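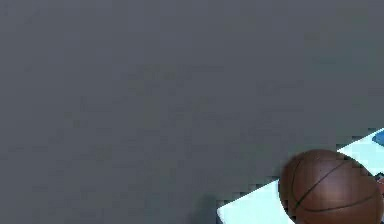

Cork decoys: linseed oil or paint only?

I have bought 16 old cork blocks from a closed workshop in Drostetti and I carve mallards from them. The first two are finished, but I am not sure how to seal the cork before painting. A man in my club says to use boiled linseed oil, another says it will never dry. The season starts for me in September, so I do not have much time. What do you recommend?
Asked by Prananport, 24 July 2023

Answer from Szabolcs Kozma
I have used both ways. Oil is good, but it must be thin and you must wait — one week at least, better two. Wipe off what stays on the surface. Then a matt primer, then the paint. If you paint too early, the paint stays soft and comes off on the decoy bag. For the keel I use a screw and waterproof glue, never the glue alone.

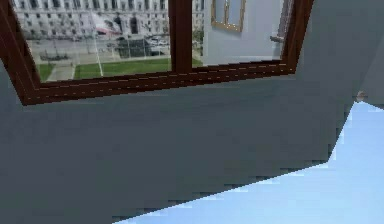
Window with brown frame, city view behind the left pane

Answer from Jurent81
just paint them, ducks dont care

Answer from Sampaio
I agree with Szabolcs about the waiting. I would only add that old cork can have small holes. Fill them with cork dust and wood glue, and sand lightly with fine paper. My oldest bird is done like this and I repaint only the head — the bill always suffers first.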